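How to change the transfer case oil on your 4x4 at home

Many owners change the engine oil on time and forget the transfer case for years. The job is not difficult and you can finish it in one morning. I have done it on my own truck and on the trucks of several friends, and I write down the steps in the order I do them. Your owner's manual is always the first source for oil type, oil amount and bolt torque. If it says something different from me, follow the manual.

What you need

New oil of the type in your manual
A hand pump or a squeeze bottle with a long hose
A ratchet, an extension and the correct socket or hex bit for the plugs
A torque wrench
A drain pan
A wire brush and brake cleaner
New sealing washers, if your plugs use them
Gloves and safety glasses

Step 1. Warm the oil

Drive the truck for about 16 minutes before you start. Warm oil flows out faster and takes more of the fine metal dust with it. Do not drive so long that the exhaust becomes very hot, because you will work close to it.

Step 2. Park level and make it safe

The truck must stand level, otherwise the fill hole will give you a wrong reading. Set the parking brake and put chocks at the wheels. A lifted truck often has enough space below to work without a jack. If you need more room, raise both ends and rest the truck on four stands on hard ground. Never go under a truck which is held only by a jack.

Step 3. Remove the skid plate

If you have a skid plate under the transfer case, look first if it has access holes for the plugs. My Grurmont plate has a hole for the drain plug but not for the fill plug, so I take it off. Check also if the same bolts hold the crossmember. On some models they do, and then the transmission must be supported before you loosen anything. An aftermarket plate can be heavier than you expect. Leave two bolts in by a few threads, one on each side, and hold the plate with your knee or with a floor jack when you take out the last ones.

Step 4. Open the fill plug first

This is the step that Ottar Kvam taught me, after he once drained a case and then found that the fill plug would not move. Clean around both plugs with the wire brush. Loosen the fill plug, which is the higher one. If it is stuck, put penetrating oil on it and wait 60 minutes before you try again. Use a socket that fits tight. A rounded plug will cost you the rest of the day.

Step 5. Drain

Put the pan a little to the rear of the drain plug, as the first oil comes out with some force. Remove the drain plug and let the oil run until it only drips. Look at the magnet on the plug, if there is one. Gray paste is normal wear. Chips or slivers that you can feel between your fingers are a reason to ask a mechanic before you drive off-road again.

Clean the plug, put on a new washer and tighten it to the number in the manual. The housing is often aluminum, so start the plug by hand.

Step 6. Fill

Put the hose in the fill hole and pump slowly. Stop when the oil begins to run back out of the hole – on most transfer cases this is the correct level. Let the extra oil drip off, then tighten the fill plug.
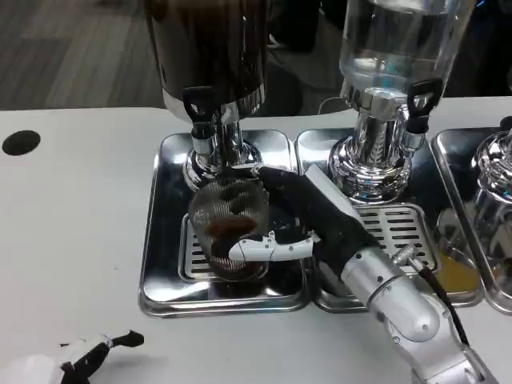 How often should the transfer case oil be changed?
Follow the interval in the manual for normal driving, and change it sooner if you tow or drive through deep water. After a water crossing, open the fill plug and check. Milky oil has water in it and must go out the same day.

Step 7. Test and check

Put the skid plate back and start every bolt by hand before you tighten any of them. Drive 5 miles on normal road. Then find a loose surface, such as gravel, and shift into four-wheel drive high and low as your manual describes. Back at home, look for drops around both plugs.

Bring the old oil to a recycling point in a closed container, and write the mileage in your service book.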